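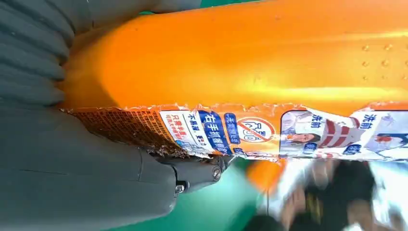
Maintenance Record, Cell 17

Clelterow Works, Returns Building
Entered 3 February 2024

The technician on duty took charge of Cell 17 at the start of the night shift. The outgoing shift had left one remark in the book: "Gripper hesitates on the orange bottle." No fault code was given, and the controller held none.

The bottle was on the green work surface with the other returned goods. Its label was torn along the upper edge, and small white shreds of the label stood up where the tear met the plastic. The ribbed finger came to rest against one end and stayed there. It did not close. After the permitted interval the arm withdrew to its home position, in accordance with its settings, and the technician recorded a refusal.

The procedure for a refusal is set out in the Torvik service manual, section 4. The technician followed it. Power was isolated and the lock applied. The ribs of the finger were wiped from base to tip with a dry cloth. The bracket at the joint was inspected and both of its visible screws were tested with the hand driver. The one beside the pivot was sound. The smaller one accepted a quarter turn. The pivot was moved through its full travel and gave no sound. The lock was then removed and the cell restored to service.

The arm was given the bottle again. It refused again.

Under the manual, a second refusal is to be referred to the Trandness office. The technician telephoned and was informed that the office would reopen in the morning. The call lasted long enough for the recorded voice to thank the caller twice.

It should be stated that Cell 17 was due for removal. The Gromum line had been approved in August, and the older cells were to receive no further parts. The technician had looked after this one through 66 scheduled inspections and had signed for every one of them. No provision exists in the record for remarks of this kind, and they are entered here under "Other."

The technician then reopened the grip settings and found the closing force at 100, the factory value. The value in the technician's own notebook was lower. It had been overwritten, presumably during the survey for the new line. The earlier figure was entered by hand and saved.

On the third trial the finger met the plastic, paused, and closed. The bottle was raised, turned and set down in the outgoing tray with its torn label uppermost.

The refusal was marked as resolved. In the space for recommendations the technician wrote "Retain," and signed.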